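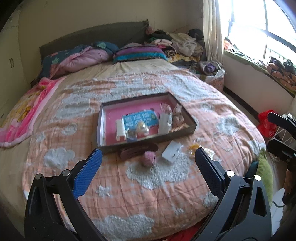

Sorting out the string quartet shelf

May 12, 2026

I have been listening to string quartets in the evenings since the winter, mostly Haydn, and I have reached the point where I need to write down what I own before I buy the same thing again. I already have two copies of one Opus 33 set, one from a library sale and one from a shop in Dunance that was clearing its classical section.

The shelf holds 112 discs. Sixteen of them are Haydn. I used to file everything by composer and then by opus number, and that works until you get a disc that has Haydn on the first half and Mozart on the second. There are a lot of those. I now put a mixed disc under whichever piece comes first, and I keep a text file with the rest.

What I'm listening to

Opus 20 is where I started and I keep going back to it. Three of the six end with fugues, and the one in F minor is the best of them to my ears. It is quiet almost the whole way through, so it doesn't work in the car. The recording I have is an older one with a fair amount of tape hiss in the slow movement. I stopped hearing the hiss after the second or third time.

Opus 76 is the set most people know. The second one, in D minor, has the falling fifths at the start and the odd minuet where the violins play together in octaves and the viola and cello follow a bar behind. I like it more than the third, the "Emperor", but I think that is because I heard the "Emperor" too often on the radio when I was younger.

I have not gotten on well with Opus 50. I have tried it four evenings now. The F sharp minor quartet is good and the rest goes past me. I'll leave it until July and try again with a different recording.

Beethoven, slowly

The plan was to go through Haydn in order and then Beethoven in order. I skipped ahead. Opus 59 No. 1 opens with the cello playing the tune under repeated notes and I played that first movement 4 times in one weekend. The slow movement is long and I have to be in the mood for it.

I am staying away from the late ones for now. I know Opus 131 a little, from a concert at the Jirik hall years ago, and what I remember is that the seven movements ran together without a break and the man next to me coughed through the slow variations. I'd like to come to it with the others behind me.

Playing things back

My CD player is a Prorico that I bought used. The tray sticks if the room is cold, and the remote has lost its battery cover, so there is a piece of tape on the back. It sounds fine. I moved the speakers farther from the wall last month and the cello lines got clearer, especially in the Beethoven. I also copied the discs to a hard drive, which came to 276 works in the end once I had split up the box sets. The track names are a mess. Half of them say "Allegro" and nothing else, and I fix a few whenever I have ten minutes.

For listening late I use headphones – a plain closed pair, nothing expensive. Quartets do well on headphones. You hear the players breathe in before an entry, which some people can't stand. I don't mind it.

Next

The Ismail series has a Bartok evening in July, the third and fifth quartets with Ravel after the intermission. I've only heard the fifth once, from the kitchen, so I am going to borrow a recording and get to know it before I go. If anyone has a favorite version of the fifth, leave a comment. I would rather have one disc that I play a lot than a full set that sits there.

I still have to decide what to do with the extra Opus 33.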